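Operators wanted for the gripper comparison at Surkden
Posted Jan 23, 2025
Part time, fixed term, on site at Ornamby

We are looking for people to spend their afternoons putting bottles in a bin by way of a robot. If you have read that sentence twice and are still here, please carry on.

Surkden is a small test house. Makers and users of handling equipment come to us when they want to know which of several things works better, and we find out by doing the same job with each of them until everyone in the building is sick of it. We don't sell grippers. We don't make them either, apart from the fingertips, which we cut ourselves and about which we have become rather boring.

The present job is called Hawthorne. It compares two grippers on the same arm, with the same controller and the same wrist camera, on the sort of rubbish a tidy office produces: drinks bottles, mostly, with and without something in them. One gripper has plain parallel jaws with soft angled pads. The other has three hinged fingers, cost a good deal more and has its own carrying case. We have opinions about which will do better. You will not be told what they are, and we would ask you not to guess aloud in the kitchen.

What you would be doing

You sit at a desk with a pair of hand controllers and a screen. The screen shows you what the wrist camera sees and not much else. You move the arm to a bottle, close the gripper, carry the bottle to the bin, let go, and press a pedal to say whether you think it went well. Then you do the next one. Halfway through the session we change the gripper over and you begin again, usually swearing a little, as the distances all feel wrong for the first few minutes.

The bin is part of the test. Bottles dropped into an empty bin look after themselves. Once there are a few in there they start to lie across the top, caps over the rim, and the next one has to be placed with some thought. Whether you nudge, press, re-grip or simply let go and look away is up to you, and is much of what we want to record. We want the sensible attempts and the poor ones.

From the operator's seat the wrist view takes some getting used to. The two fingers are enormous and always in the way, and the thing you are interested in sits in the gap between them. 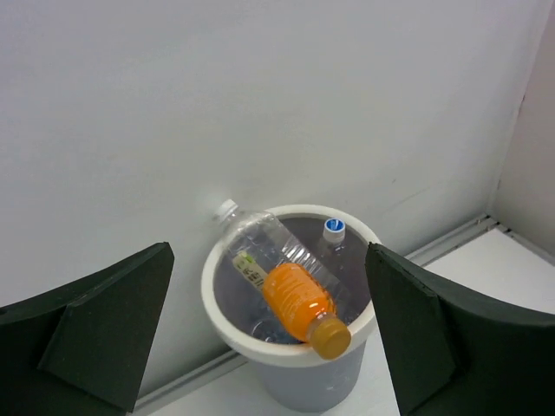
One of last term's operators, asked what a new starter ought to be told, wrote back that the fingers stop bothering you by the second afternoon, but that clear bottles never do, and that she still reaches for the cap first every time, it being the one part of the thing you can trust your eyes on. She added that the orange ones are a holiday. Asked whether she would do it again she said yes, if the chair had been replaced. The chair has been replaced.

She is right about the clear ones. Transparent plastic against more transparent plastic is hard on people and harder on depth cameras, and a fair part of Hawthorne is finding out how much of a failed grasp belongs to the gripper and how much to the person not being able to tell where the bottle stops. For that reason you will do some sessions with the wrist camera alone and some with a second, fixed camera added to your screen. You don't get to choose which. Neither do we, to be fair; a list made at the start does it for us.

What a session looks like

Sessions run for two hours with a break in the middle, while the grippers are being swapped. Tea is provided. You are welcome to watch the swap, which involves four bolts, one connector and a calibration routine in which the arm waves at nothing in particular. You won't be asked to do it yourself.

We need 16 operators, and each will do one session a week until the work is finished. The plan asks for 2000 completed placements across both grippers, which sounds like plenty and will be used up faster than you would think, and also, on certain afternoons, much more slowly. Dropped bottles don't count as completed. They are still recorded, and nobody will sigh at you from behind the glass. The glass is quite thick.

Who we would like to hear from

You do not need to have driven a robot before. If you have, say so, as we want a mixture and have to balance the groups. People who play a lot of video games tend to be quick at the start and then get annoyed that there is no score. People who sew, fit kitchens or ice cakes tend to be slow at the start and then become very hard to beat. We have no proper evidence for either remark and would be glad of some.

You will need:

the use of both hands for the controllers and one foot for the pedal (the pedal can be changed for a button or a spoken word, so do apply if a pedal is a nuisance)
eyesight good enough to read a screen at arm's length, glasses and lenses being fine
to be 18 or over
to be able to come at the same time each week
a fair tolerance for repetition

Left-handed people are particularly welcome. Our pilot runs in December had none at all, and the reports kept having to mention it.

We can't take anyone who works for a company that makes grippers, arms or vision systems, or who lives with someone who does. If you are not sure whether that covers you, ask.

What we record

The arm's movements, the force at the fingers, the wrist camera, the fixed camera when it is on, your pedal presses, and your answers to a short form at the end about how hard the thing felt. The desk has a microphone for people using the spoken word in place of the pedal. It is switched off for everybody else. We do not film your face. Your name is kept apart from your results, and you can withdraw your sessions at any point before the analysis starts, without giving a reason.

The report goes to the client that paid for Hawthorne, and a shorter version goes on our own site. Both grippers will be described by letter in the short version. If you have a favourite by then you will be able to work out which is which, and we would be grateful if you kept it to yourself until the thing is out.

Safety

The arm sits behind a screen and your desk is on the other side. It moves slowly, and stops when it meets something it wasn't expecting, including, at times, the wall. There is a stop button by your right hand and another by your left. Press either whenever you like. You will be asked to press both in your first session, mainly so that you find out they are not precious.

Pay and practical matters

Operators are paid by the session at our ordinary casual rate, which we will send you along with the information sheet before you commit to anything. You are paid in full for a session that is stopped by a fault at our end. Faults at our end do occur. Bus and train fares are refunded if you bring the ticket, and cyclists get a hook to hang the bicycle on.

We are on the ground floor of the old Nornemlow works, a brick building put up in 1928 and heated, as far as anyone can tell, in the same year. Bring a jumper. There is step-free access from the yard, and the lavatory on our floor is accessible. The main door on the street side is purely ornamental, so please come round through the yard, where there is a bell.

There is also one longer post

For the length of Hawthorne we need a bench assistant, two days a week. The job is to reset the bottles between runs, empty the bin, check the fingertip pads for wear and change them when they go shiny, keep the run sheet straight, and make sure that the bottles marked as full are still full. It suits someone neat. Some experience with hand tools would help, and we will teach you the calibration. You will be on your feet for much of it and you will come to know a small number of drinks bottles extremely well.

The assistant is not allowed to be an operator as well, having seen too much.

How to apply

Use the form on the Surkden site and choose either Hawthorne operator or Hawthorne bench assistant. For the operator places, tell us which afternoons you can manage, which hand you write with, and whether you have used a robot arm before. A sentence for each is enough. For the assistant post, please add a short account of something you have mended or kept in order, and for how long.

Please do not send a covering letter about your passion for automation. We read every one we got last time and it took most of a day.

Operator places are filled as suitable people apply, so that the groups come out even, and we will write to you either way. If we can't use you in this round we will ask whether to keep your details for the next, which is about controllers and will involve socks.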